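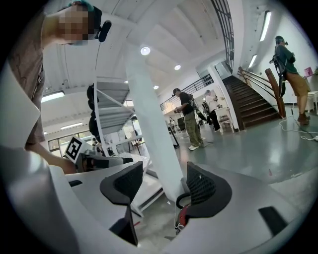

Handling and Manipulation, Unit 5
Handout: The Tumska gripper fault

Read before the lab session. Bring your notes on Unit 4 (sensing and calibration), as we will need them for the second exercise.

Background

The Tumska group was recording demonstrations with hand-held grippers. An operator closes the fingers on an object, moves it and lets go, while the tool logs its own position and the opening between the fingers. The recordings are later used to train an arm. No robot moves during recording, so people tend to treat the work as low risk and the logs as trustworthy. Both assumptions caused trouble here.

What happened

The group collected 400 demonstrations of a simple task: pick up a cup, carry it to a tray, put it down. The data passed the automatic checks in Clasora, the logging software, and was used for training. When the arm ran the trained policy, it reached the cup correctly and then closed too far. Two cups cracked. On the next run the arm held on after the put-down and dragged the tray off the bench. The operator pressed the emergency stop, but was standing on the far side of the bench and had to reach across the arm's path to do it.

Nobody was hurt. The stop worked as designed.

Finding the cause

The first suspect was the policy, and a good deal of time went into retraining it. That made no difference. Someone then plotted the finger opening against time for single demonstrations and found that in many of them the value never returned to fully open. It drifted by as much as 5 mm over a session.

The fault was mechanical. A screw holding the finger-width sensor had worked loose on one gripper, and the sensor body turned slightly each time the fingers closed. Clasora checked that a value was present and within range. A drifting value is still within range, so nothing was flagged. More than 60 recordings were affected, all from the same tool.

Contributing factors

Grippers were zeroed once in the morning and not again, even after being dropped.
The tool number was written on a paper sheet and left out of the log file, which made tracing slow.
The first run on the arm was done at full closing force.
The emergency stop had been moved to make room for a second table – no one updated the bench drawing.

Changes made

Each tool is now zeroed before every batch, using the Jaltudex gauge block, and again after any knock. The tool number goes into the file name. First runs use reduced force and a foam object. The stop button is fixed on the operator's side, outside the reach of the arm.

Exercises

1. Write a check that would have caught the drift within one batch. State what it would miss.
2. Sketch a bench layout for two operators and one arm. Mark the stop and all cable runs.
3. Should the affected recordings be corrected or thrown away? Give the evidence you would want first.

Reading: Kopecký lab manual, the sections on zeroing and on first runs.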